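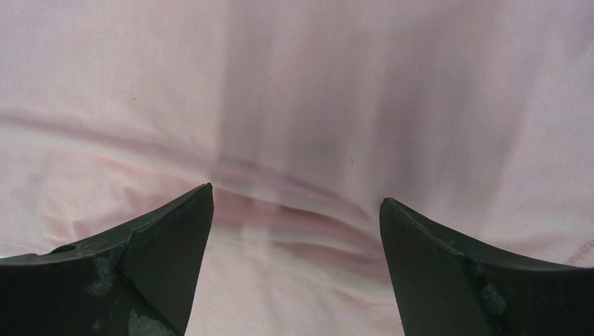
4. Washing and Drying Fabrics

This section covers the programs used for everyday textiles on the Hepburn washer-dryer. Read section 2 (Installation) and section 3 (Control Panel) first. Program numbers refer to the positions on the selector dial, counted clockwise from Off.

4.1 Before the first load

1. Remove the printed card and the hose clips from the drum.
2. Open the water supply valve fully. Check both hose connections for drips.
3. Set the dial to program 11 (Drum Clean). Do not add laundry.
4. Pour half a measure of powder detergent into the main compartment.
5. Close the door and press Start. The door lock symbol comes on.
6. When the cycle ends, wait for the lock symbol to go out. Open the door and leave it open until the drum is dry.

Note: A small amount of water may be present in the drum when the appliance is delivered. It remains from factory testing and does not indicate a leak.

4.2 Sorting the load

1. Read the care label on every item. Items marked "do not wash" or "dry clean only" must not be placed in the drum.
2. Separate whites, pale colors and dark colors.
3. Separate heavy items such as towels from light items such as shirts and pillowcases.
4. Empty all pockets. Close zippers and hooks. Turn knits and printed items inside out.
5. Place small items and items with loose straps in a mesh bag.
6. Wash new dark or brightly colored items on their own for the first few washes.

Pale pinks, creams and light grays may be washed together if all of them are colorfast. To test an item, dampen a hidden seam and press it with a white cloth. If color transfers to the cloth, wash the item separately.

CAUTION: Do not wash fabrics that have been in contact with gasoline, solvents, cooking oil or wax. Residue can ignite during drying.

4.3 Detergent compartments

The drawer has three compartments. The left compartment (I) is for prewash. The right compartment (II) is for the main wash. The center compartment, marked with a flower, is for fabric softener.

1. Pull the drawer out to the stop.
2. For powder, lift the flap in compartment II to the upper position.
3. For liquid, lower the flap until it clicks.
4. Add detergent according to the package instructions and the hardness of the local water supply.
5. Add softener, if used. Do not fill past the MAX line.
6. Push the drawer in slowly to avoid spilling into the adjoining compartment.

Note: Do not use liquid detergent with Delay Start. The liquid can thicken in the drawer before the cycle begins.

4.4 Choosing a program

Program 1, Cotton. Sheets, towels, table linen. All temperatures.
Program 2, Cotton Eco. Normally soiled cotton. Longer running time, lower energy use.
Program 3, Easy Care. Polyester and blended fabrics.
Program 4, Delicates. Fine knits, sheer fabrics, viscose. Cold or warm only.
Program 5, Wool. Machine-washable wool only.
Program 6, Quick. Lightly soiled items, half load.

The remaining positions are described in section 6. If a load contains mixed fabrics, select the program for the most delicate item in it.

4.5 Starting a wash

1. Load items one at a time, unfolded. Do not pack them tightly. There must be space for a flat hand above the load.
2. Check that no fabric is caught between the door and the gasket.
3. Close the door. Push until the latch clicks.
4. Turn the dial to the program.
5. Press Temp to change the temperature and Spin to change the spin speed. Settings not permitted for the selected program are skipped.
6. Press Start. The remaining time is displayed and is corrected during the cycle.

To add an item after starting, press and hold Start for 2 seconds. If the water level and temperature allow, the lock releases. If the lock symbol stays on, the item cannot be added.

4.6 Drying

Drying capacity is 50 percent of washing capacity. A full wash load must be divided before drying.

1. Remove any items that are not suitable for tumble drying.
2. Shake out the remaining items and return them to the drum.
3. Press Dry repeatedly until the required level is shown: Iron, Cupboard or Extra.
4. Press Start.
5. Remove the load promptly at the end of the cool-down phase.

Select Iron for shirts and table linen. The fabric is left slightly damp and creases press out more easily. Select Extra for thick towels only. Repeated use of Extra on thin cotton can cause shrinkage.

If the load is not removed, Anti-Crease turns the drum at intervals. Press any button to stop it.

WARNING: Never stop the appliance before the end of the drying cycle unless all items are removed at once and spread out so that the heat can escape.

4.7 Reducing creases

Creases are set by heat and by high spin speeds on a crowded drum. If flat items come out heavily creased:

- reduce the load by one or two large items
- lower the spin speed by one step
- switch off Extra and use Cupboard
- smooth the fabric by hand while it is still warm and hang or fold it immediately

Creases already set in dry cotton can be removed by dampening the item and repeating the Iron level for a short time.

4.8 Lint and filter care

1. Switch off the appliance and let the water cool.
2. Open the service flap at the lower right. Place a shallow tray under the outlet.
3. Turn the filter counterclockwise a little at a time and let the water drain into the tray.
4. Remove the filter. Rinse it under running water.
5. Refit the filter and turn it clockwise to the stop. Close the flap.

Clean the filter once a month, and after any load containing new towels or fleece.

4.9 Messages on the display

E11: Door not closed. Open it, check for trapped fabric and close it again.
E17: Water not draining. Clean the filter and check the drain hose for kinks.
If a message returns after the appliance has been switched off and on, close the water valve, unplug the appliance and contact Setley Service. Have the model number from the door rim ready.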